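Posted 22 May 2022

I've got a real soft spot for shape sorters, and the chunky blue foam board is my new favourite. The colour! Red pieces against that blue just pop, and there's a star, a big circle, even three little round holes bunched together.

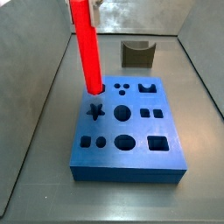 We had a wooden one from Jistby when I was a kid (Mum paid 13 bucks at the markets) and I reckon I lost the triangle in April of the first year.

Long shapes are trickier than they look, mind you. The hexagon's my favourite, but you've got to line up all those sides!

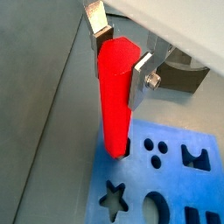
Afiq Sumampouw swears he starts with the star. Me, I go for the easy circle first and then put the kettle on.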